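The case for writing it down by hand

My sister-in-law Ratree has tried to get me onto 6 different note apps by now, and I've been a good sport about every one of them. I set up the folders. I picked the little colors. I even paid for a year of one because it promised to remind me of things before I forgot them, which it did, at such a rate that I learned to swipe the reminders away without reading a word. By November I had 667 notes in there and couldn't have told you what was in ten of them.

So I went back to paper, and I've been happier ever since.

I don't mean fancy paper either. There's a whole world of people with leather covers and fountain pens, and good for them, but I'm talking about the cheap pad from the grocery store in Rasville with the glue that gives out halfway through. You write "call dentist" on it. You see it when you reach for your coffee. You call the dentist, mostly because you're tired of looking at it.

A list on my phone is always hiding behind something else. I go in to check whether we need onions and come out fifteen minutes later knowing a great deal about somebody's kitchen remodel – and still no onions! The pad has never once done that to me. 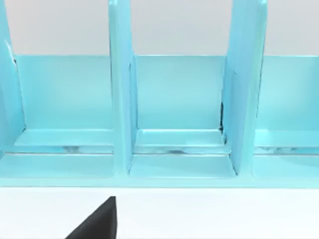
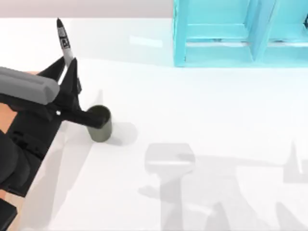 Kamran, who I used to share an office with, thinks this is all nostalgia. He says I only like paper because I grew up with it, and he may have a point there. But my niece Nuanchan is nineteen, grew up with a tablet in her lap, and does all her class notes in ballpoint. I asked her why and she said typing makes her hands busy and her head empty. She can get down everything the professor says and remember none of it. With a pen she can't keep up, so she has to decide what matters while it's going by. I've thought about that a lot.

I'll give the apps their due. You can't search a pad. I once lost a phone number I badly needed and went through the recycling in my bathrobe at 7 in the morning. And if I had to share a list with a whole team I'd use the computer like everybody else. Kamran's crew at Prorkura has people in three towns, and I wouldn't wish my handwriting on any of them.

But most of what I need to remember is small and it's only for me. Onions, the dentist, the name of the book Oranuch was going on about at dinner. Those things don't need to be backed up for all time. They need to sit by the coffee maker until they're done, and then I get to cross them out – hard, with a big ugly line – and no app has come up with anything that feels half as good.

Ratree has sent me a link to another one, by the way. I wrote it on the pad.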